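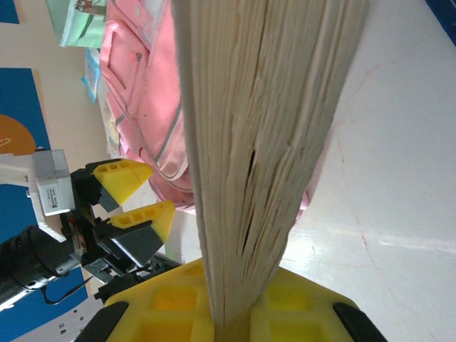 12/29/25

Books all day again. My wrists ache and I have the handles to blame, because driving two arms at once means holding two sets of triggers for hours, and I squeeze way too hard when I'm nervous. I was nervous a lot today.

The target for this round is 124 good examples of the book handoff, and when I sat down this morning we had 31. So the job is simple to say: one arm holds the book, the other one comes over and takes it, then the book goes in the backpack. Then I pull it out again by hand, put it back on the table, press the pedal, and go again. I do this in the same sweater with the same cold tea next to me and I lose track of whether it's eleven or three.

Thick books are so much worse than thin ones! A thin one just sits between the fingers and behaves. With a fat one you have to get the pinch deep enough that it doesn't fan open, but if you go too deep there's nothing left for the second arm to grab. I dropped the big one twice before lunch, both times right as I let go with the first hand. I was letting go too early. I know I was, I could feel myself doing it, and then I'd sit there with my thumb hovering and say "wait, wait, wait" out loud to the empty room like a crazy person.

The rule from Teixeira is that we keep the drops but tag them, so they're in there with a little note. I used to delete mine out of embarrassment – not anymore. The ones I really don't like are the in-between ones, where I get the book across but I wobbled and stopped and backed up and tried again. Is that a good example? It got there. But do I want the model to learn my dithering? I tagged four of those as "slow" and moved on, and I'll ask on the next call.

Also changed where I start from. I had gotten lazy and was putting the book down in the same spot every time, and the last model that came back from Skerken was great in exactly that spot and hopeless a hand's width to the left. So now I shut my eyes and plop it down. Very scientific. I turn the bag a little each time, too, which makes it harder, and I swear at it, and then I remember the mic is off and relax.

Afternoon was better. I did 33 in one stretch without a single drop and got a bit giddy, and of course right after that I hit the side of the bag and had to straighten everything up again. Took a walk around the block after that. Cold enough that my ears hurt.

Clivotside wants 3000 across all the tasks by July, and on a slow morning that number makes me want to lie down on the floor. Tonight it looks okay. Tomorrow I want to try the soft-cover ones, and I need to remember to bring the hand cream and a longer charger for my phone. Leftover soup for dinner, then bed early.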